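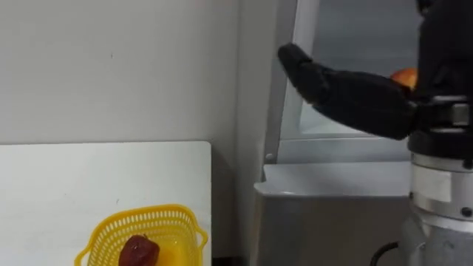 Humanoid Project Club, minutes of the regular meeting
28 May 2020
Room: Rattanakul Lab, with some members on the call

Meeting opened once the call audio worked. Minutes of the last meeting were accepted with one correction: the club did not "demonstrate autonomous unloading." It showed a run that was started and stopped by hand. The word "autonomous" is struck.

1. The fridge task

The task for the Batenico student competition stays as it was: robot stands at the fridge, fruit moves between the fridge and the basket on the desk, robot stays on its feet. Scoring is on completed transfers inside the time limit, which is 297 seconds including setup of the first stance.

The task group reported that the grasp is "basically solved." The secretary asked what basically means here. The grasp group's log has 8 attempts on the current hand settings and 4 of them are marked good. One of the good ones has a note beside it reading "nudged." It was agreed that a nudged attempt is a failed attempt and the log will be corrected.

There was a long discussion on whether apples are a fair test. They are round, firm and bright red, and the vision code has been tuned on red. The rules say "assorted produce." Several members felt the competition will use apples anyway because everybody does. The secretary does not think we should plan around that. Pears and something soft to be tried before the next meeting.

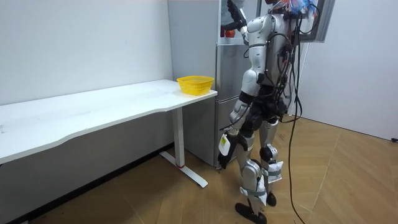

Club Secretary

2. Balance and reach

The walking group would like it recorded that the stance has improved. Recorded. The walking group was asked for a number and does not have one yet.

What we do have is a reach problem. The shelf is high enough that the arm has to go well up and forward, and the legs have to make up for it. The two groups still tune their parts separately and then each blames the other when the whole thing leans. A proposal to run one combined test per session, with both groups in the room and one shared log, passed with two against.

The padding on the legs stays. A request to remove it for the application video because it "looks unfinished" was turned down.

3. Cables

Same item as last time, and the time before. The cables down the back drag on the floor and we do not know how much of our balance data is the robot and how much is the cable. The Claltine battery pack would let us test without the tether, but the quote came in at 200 over what is left in the hardware budget, and the data sheet gives a run time that nobody at the meeting believed. Motion to buy it was withdrawn. Instead the walking group will try a second set of runs with the slack held up on a hook and compare.

4. Flatus simulator

The software group showed the fridge task in Flatus. It looks very good. The simulated robot does not miss. The simulated door also has no rubber seal, the shelf is perfectly level and the apple weighs the same every time, so the secretary suggested we stop quoting simulator success rates to visitors as if they were ours. There was some grumbling. The software group will add random fruit weight and a few millimeters of error in where the robot stands, and report what is left of the success rate after that.

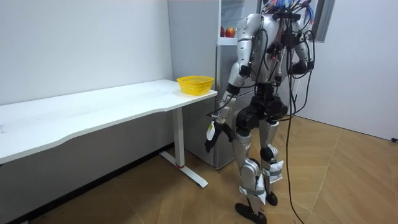

One member on the call objected that we keep adding conditions every time something works, and that at this rate we will go to the competition in October with perfect logs and no entry. Other teams post clips of a single good run and get invited. The member asked that the minutes show this was said, and said it twice.

The secretary's answer was that a clip of a single good run is what got us the correction at the top of these minutes. Still, the point about the entry was taken. The form will go in with the current results, stated plainly, and can be updated until the deadline.

5. Lab use

The desk beside the fridge is for the task only. Laptops go on the back bench. Apples used in testing are not to be eaten, and this includes the ones that "only got touched."

Basket position is to be marked with tape. Two sets of runs last month can't be compared because the basket had moved between them and neither sheet says where to.

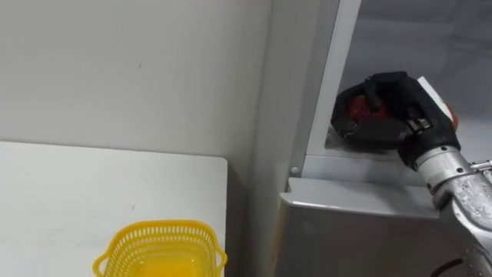

Can new members run the robot on their own once they have done the safety session?
Two trained members have to be in the room for every powered run, and one of them holds the stop button and does nothing else.

6. Actions

Grasp group: correct the log, try pears and one soft fruit.
Walking group: hook test, and bring a number for the stance.
Software group: noise in Flatus, new success rate.
Secretary: submit the Batenico form, tape for the basket.

7. Any other business

Someone asked about club T-shirts. Put off to the next meeting.

Meeting closed.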